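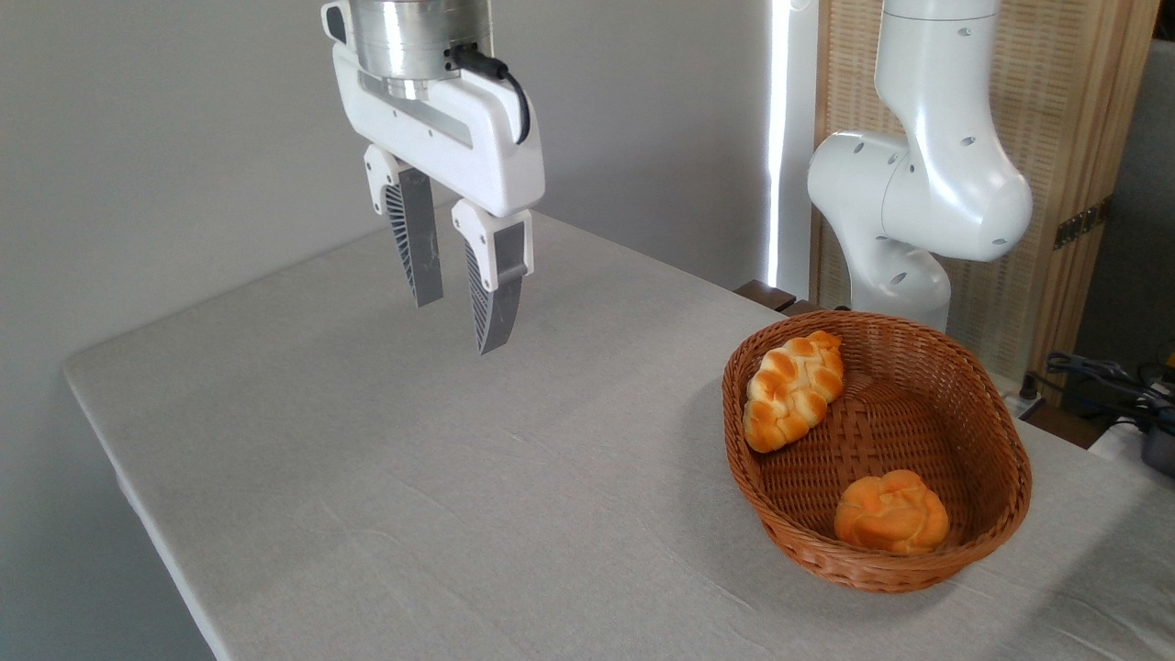
Sample item: oval wicker basket with two bread rolls, one braided and one knotted, on light grey cloth.

Clarik Table Items, bread and baskets

Contents
172 recordings of bread rolls and baskets on a covered table. 80 use the oval wicker basket; the rest use other baskets from the Travon set. The 10 recordings in the folder "held_out" should be kept for testing.

Items
basket_oval: reddish-brown woven strips, thick rolled rim, interwoven bottom.
roll_braided: elongated, glossy golden-orange crust, paler between the twists.
roll_knotted: rounder and more compact, deeper orange glaze.

Layout
The cloth is smoothed by hand between sessions. Faint creases are left in and are not labelled. Rolls may lean against the rim of the basket.

Labels
Each roll has its own label, whether inside or outside a basket. A basket is labelled once, contents excluded. Shadows are not part of any item.

Known problems
The Flunach files use "bun" for both roll types. Rename before merging.

Changes
Version 2, Monday, June 17, 2019: rim added to basket outlines; duplicate entries removed.

Maintained by Swanepoel.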